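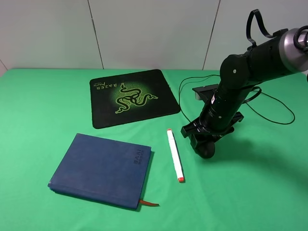 GRURNHAM SHARED STUDY HOUSE
Minutes of the members' meeting, September 16, 2018
Held in the ground floor workroom

Present: Veerle Verschueren (chair), Maarten Aerts (minutes), Rogério Cordeiro, Sharada Annamalai, and nine other members who signed the sheet.
Apologies: Aurélien Cordier, who sent written comments on items 3 and 5.

1. Minutes of the last meeting

The minutes of the May meeting were read and accepted with one correction. Under "Lamps," the words "two desk lamps to be replaced" should read "two desk lamps to be repaired." Rogério has repaired one. The other needs a new switch and is in the hall cupboard with a label on it. It is not to be plugged in.

2. Table covers

Sharada reported on the green covers. The old oilcloth had been sticky at the edges for a long time and several people had complained of marks on their papers. She bought the green cloth from Van Hecke as a remnant and hemmed it herself over two evenings. The meeting thanked her.

There was a discussion about whether the cloth should be fixed down. It moves when people lean on it and folds form, which is a nuisance for anyone writing on a single sheet. Rogério suggested clips along the back, on the wall side, where they would not catch on sleeves. Veerle was against clips because the table has to be pulled out for sweeping. A member asked about double-sided tape. Sharada said tape would leave glue on the cloth and she would not be the one to wash it out.

Agreed: no clips and no tape for now. Whoever uses the table last smooths the cloth before leaving. Sharada will look for a thin rubber underlay and report the price.

Washing: cool wash, hung over the rail and not folded over the radiator. Maarten will put this on the notice board.

3. Things left on the tables

This item took up most of the meeting.

Veerle said that the rule as written ("tables to be cleared at closing") is clear enough but is not being kept. Bags and coats do get taken home. What stays behind is the small stuff that people think of as belonging to the table: mouse pads, notebooks, chargers, a mug or two. After a few days it is hard to say what is the house's and what is a member's.

The mouse pad was discussed first. It is the black one with the green snake logo, marked Razer Mantis. It was given to the house by a former member and is house property. Some members had thought it was private and had been moving it to the lost property box, after which others took it out again. Agreed that it stays on the long table and is listed in the inventory. Rogério asked that it be kept toward the back when not in use, so that there is writing space in front. Sharada asked which way around it should go, as she has often found it with the lettering facing the wall. The meeting did not think a rule was needed.

Notebooks were discussed next. The navy hardcover with the ribbon bookmark is the booking book, and it was bought to replace the loose sheets. Three points were made:

– It should be closed when left, with the ribbon at the current week. At present people page through from the front every time, and the cover and corners are getting scuffed from handling.

– It should not go home with anyone. It was missing for two days in the summer and the reading group was double-booked with the Lirine people.

– Bookings are in ink. Cancellations are a single line through the name, so that the entry can still be read.

Aurélien's written comment was that the book should hang on a string by the door. Maarten thought a string would be pulled off within a month. Veerle said the book needs a flat surface to write on in any case. The proposal was put to a vote and was not carried, with two in favor.

Agreed: the booking book lives on the long table, front left, and comes back to that place after use. Everything else that is a member's own goes home or into that member's pigeonhole at closing. Items left out go in the lost property box and are kept for 13 days. After that they go to the Hivier sale table.
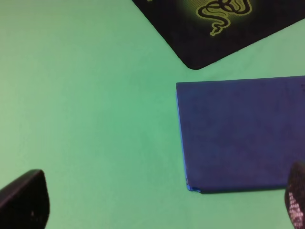
Page 2

4. Cleaning

Rogério raised the question of smudges. The green surfaces show hand marks and anything greasy, more than the old brown ones did. He has tried a damp cloth and a little dish soap and found that this is enough for most of it. Ink is another matter. He asked members to put a sheet of scrap paper under refillable pens, and to say so if they spill instead of putting something on top of it.

The mouse pad can be wiped as well, but not soaked. Sharada has washed one of her own at home in a basin of lukewarm water and it took a full day to dry flat. If the house one gets bad she will do the same with it over a weekend, and will leave a note so that people don't go looking for it.

There was a short exchange on eating at the tables. The present rule (drinks with a lid, no hot food) stays. One member asked whether fruit counts. Fruit is allowed, peel goes in the kitchen bin.

The cleaning list for the coming period was passed around. There are still gaps. Maarten will pin it next to the notice board with a pen attached.

5. Wall panels

Aurélien had written that one of the joints between the panels behind the long table looks wider to him than it did in the spring. Veerle had looked at it before the meeting and could not say whether it had changed. Nobody had measured it earlier. Rogério will measure it now, write the figure and date in pencil on a piece of masking tape next to the joint, and measure it again before winter. If there is a difference Veerle will write to the landlord.

Members are asked not to stick anything to the panels in the meantime. The paint comes off with the tape, as happened by the coat hooks.

6. Supplies

Needed: dish soap, scrap paper, bulbs for the reading corner, a second booking book to have in reserve. The shop that sold us the first one no longer carries the navy. Maarten will ask for the nearest thing in the same size. It should have a hard cover and a ribbon.

Sharada handed in the receipt from Van Hecke and was repaid from the tin.

7. Any other business

The back window sticks. It can be opened by lifting it slightly while pushing. Please do not use the handle alone.

A member asked whether the long table could be turned to stand away from the wall, so that people can sit on both sides. Several were in favor. Others pointed out that the socket strip is on the wall side and the cables would then cross the floor. Veerle will try it out with Aurélien when he is back and bring a drawing to the next meeting.

The key to the hall cupboard has been found. It was in the cupboard.

Actions

Sharada – rubber underlay, price and sizes
Maarten – washing note, cleaning list, replacement notebook
Rogério – measure the panel joint, switch for the second lamp
Veerle – inventory entry for the mouse pad, drawing of the table plan with Aurélien

The date of the next meeting will be written in the booking book.

Minutes taken by Maarten Aerts. Corrections to him in writing, please, or in his pigeonhole.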